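Heker Workshop Help > Home and shared-shop builds

Handheld gripper loses its marker cube whenever I pick up cloth

posted by solderandregret

I'm building a pair of handheld grippers in our shared shop so I can record myself doing chores and eventually make an arm at home do them instead. The arm has been folding laundry "soon" since December. The grippers are printed, white, trigger operated, and each one has a cube of printed square markers on it so the tracking software knows where my hand is.

On hard things (mugs, blocks, a stapler I no longer like) the tracking is fine. On cloth it falls apart. I close the jaws, lift, and the left cube drops out for a second or two, then comes back with the gripper in a slightly different place, as if it had stepped out for coffee. My last session had 543 clips and I threw away 143 of them for this alone.

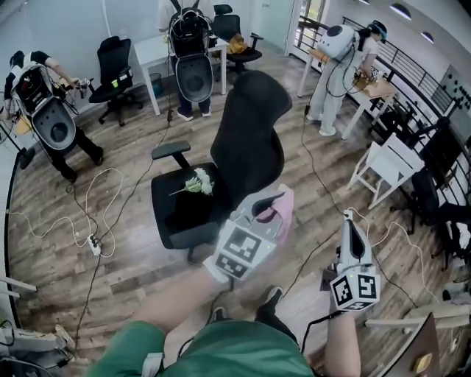

Left gripper closed on the pink cloth, right one with its cable trailing. Seen from head height.

Things I have already tried: reprinting the markers, cleaning the lens, a brighter lamp, and swearing. The cubes are 20 mm on a side. Tracking is the stock Plekonia build with default settings. Both grippers act the same if I swap hands, so I don't think it's one bad print. What am I missing?

3 replies

posted by kerf_denial

Two problems, I'd guess, and the cloth is only guilty of one.

First, 20 mm is small for a cube you're watching from head height. Once you take off the white border and divide what's left into squares, each square is a few pixels wide, and any motion smears them together. You get away with it on a mug since you slow down to grab a mug. People whip cloth around. Go up to the biggest cube that doesn't hit your knuckles and reprint. Keep the white border. I trimmed mine off once to make it look neater and lost a weekend.

Second, look at your exposure time before you buy another lamp. Plekonia leaves it on auto, and auto likes long exposures indoors. Lock it short, then add light until you can see again. Your picture will look gloomy and your tracking will be much happier.

The coming-back-in-the-wrong-place part is usually the cube flipping. When the software can only see one face nearly straight on, there are two tilts that fit almost equally well, and it picks one with great confidence. Turn the cube on its mount so two faces are toward your head in a normal grip. In the config, set the jump limit so it discards a pose that leaps between frames. A gap is easier to fix later than a lie.

Also measure the printed squares with calipers and type in the real number. My printer's idea of 20 mm and the ruler's idea have never met.

posted by Moser_bench_4

have you tried a different cloth

posted by twelvevoltpessimist

Agree with the bigger cube. I'd add: check the mount. Cloth pulls sideways when it snags on something, and if the cube sits on a thin printed post the whole thing leans. Grab the cube and wiggle it. If it moves at all, so does every number you've recorded. I used a Curkach clamp bracket with two screws and stopped having opinions about glue.

And tape that cable to your forearm with some slack at the wrist. A cable dragging on the gripper tugs on you all session, and by clip 300 you're making odd little movements to get around it, which your arm will then learn faithfully.

Don't bother reprinting on glossy paper, by the way. Matte only. One shiny spot under a lamp and a black square turns white.

solderandregret replied:

The cube wiggles. I'm not going to say how much. Reprinting the mount Tuesday, bigger cube to go with it, exposure locked. Different cloth is going to have to wait, I only brought the one.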